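Subject: Re: [stavdale-res] Laundry room machine, smell and the filter

Hi all, replying in a rush before I head out, sorry for typos.

> Has anyone else had a musty smell off their towels after using the
> front loader downstairs? Second load this month. I ran it on 30 with
> the usual Cruzado liquid and they came out smelling like a wet dog.
> Also the stickers are all in Chinese so I have no clue what the
> warnings say or where the filter is. Can we get someone out from
> Trondum or is this a clean-it-ourselves thing?

Clean it ourselves first, I reckon. Trondum charge a call-out just to turn up, and last time (the dryer, January) they wiped the seal, ran a hot cycle and left. Could have done that with an old tea towel.

Filter is the round cover low down on the front. Hard to spot, white on white, only a faint circle. Put a towel and a shallow tray under it before you touch anything. Turn it slowly, let it dribble, tighten, empty tray, repeat. It holds more than you'd think.

Stickers – I ran the words through the translator on my phone for a similar machine at my sister's and it was the standard stuff, kids, hot water, don't force the door. Can't swear ours says the same. If somebody reads Chinese properly and has a spare ten minutes, please type it up and we'll tape an English version to the wall. 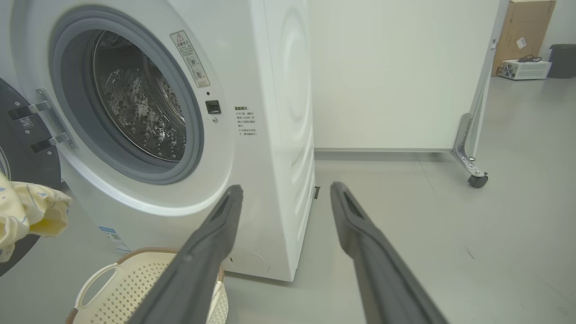
Other thing, baskets. Please take them back upstairs when you're done, or at least shove them clear of the door so the next person can get at the drum. And check the rim and the drum for stray bits before you leave. I've got a grey sock and a pillowcase here that belong to someone, hanging on the hook in the hallway outside 28.

What I'd do about the smell, in this order:

Peel the rubber seal back and wipe right down into the bottom fold. That's where the gunk sits. Hair, coins, tissue. Warm water and a bit of dish soap, then a dry cloth.

Take the detergent drawer out if it'll come. Rinse in the tub.

Empty drum, hottest cycle it has, with one of the Brivness tablets. There are 4 left in the cupboard, bottom shelf behind the pegs. Cupboard padlock is 3251, please scramble it after.

Then leave the door open. Wide open, not pulled to. I know it gets in the way of the walkway, I've barked my shin on it too, but shutting it is what makes it go sour.

Go easy on the liquid as well. Half a cap is heaps for a normal load. All that extra suds just ends up in the seal adn the drain hose.

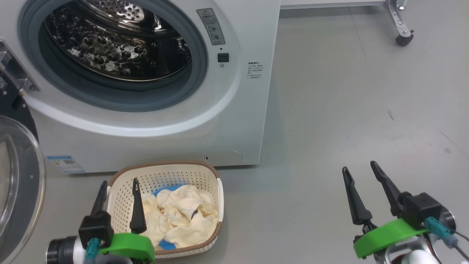
Do we need to dry the inside of the drum too, or only the seal?

Mostly the seal. The stainless drum will dry by itself with the door open, but water sits in the fold at the bottom of the rubber and needs a cloth run through it after the last load of the day.

If it still pongs after two goes at the hot cycle I'll ring Trondum and we can split the call-out. Could be the drain hose, could be the pump, no idea. Somebody let me know which towels were the bad ones too – if they'd been sitting in a gym bag for a week thats a differnt problem.

Old cloths are in the bucket under the tub. Chuck them when they get gross.

Gotta run, ta

Unit 28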